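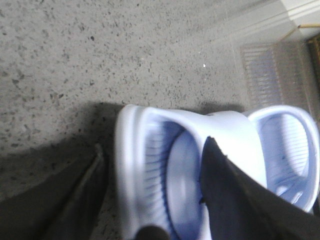
**Is a plastic double dish good enough for a cat that eats twice a day?**

For dry food and water it is good enough, and for wet food it depends on how soon you wash it.

I bought the Coltia double dish in April for 889 dinars at Perić, the household shop near the bus station. Before this I had two separate ceramic bowls, and one of them broke when I was carrying it to the sink with wet hands. I wrote down my opinions during the months of use and I put them in order now, on Thursday, October 8, 2020.

## The shape

The dish is one piece of molded plastic, white and pale blue, with two oval compartments and a wide smooth bridge in the middle. The rims are thick and rounded. I like them very much. My old bowls had a thin edge, and when you picked them up full you had always one finger in the water.

The bridge is the place to hold it. You can carry the dish with one hand when there is only dry food inside, but with water I recommend two hands. Water is heavier than you think and the whole thing tips to that side.

## The ribs

Inside each compartment there are fine ribs. The box says they slow down the eating. My cat eats at the same speed as before, so I cannot confirm this. What I noticed is that the last pieces of dry food stay between the ribs and she pushes them with her nose for a long time, and then she looks at me.

With wet food the ribs are the weak point. If you wash the dish directly after the meal, a normal sponge does the work. If you leave it until the evening, the food dries in the grooves and you need a brush. I keep an old toothbrush under the sink for this.

## On the floor

We have a speckled gray floor in the kitchen, quite smooth, and I was afraid that the dish would travel. It moves a little when she eats from one side, perhaps the width of a hand during one meal. My neighbor Ankica Georgiev has the same dish on a small rubber mat and hers stays where it is. I was too lazy to buy a mat until August. Now I have one also, and I should have done it sooner.

One good thing about a light dish on a gray floor: I don't step on it in the morning before the coffee. My mother says the white will turn yellow in a year. It is possible, I will see.

## Compared with others

I looked at two more before buying:

- Gonthorpe ceramic double bowl, 2,000 dinars. Beautiful and heavy, does not move at all. After the accident with my old bowl I did not want ceramic again.
- Reneson steel set with a stand, 3,245 dinars. The steel bowls come out of the stand for washing, and I think this is the best idea of all three. But the stand is tall and my cat is small.

The weak side of a one-piece dish is that you must lift everything when you only want to change the water. I do this twice a day and it is a bit annoying — more than I expected in the shop.

## My rating

Four of five for dry food, three of five for wet food. For the price I would buy it again, together with the mat. If you have two cats, take separate bowls. Ankica tried with both of hers at one dish and the bigger one ate from both sides.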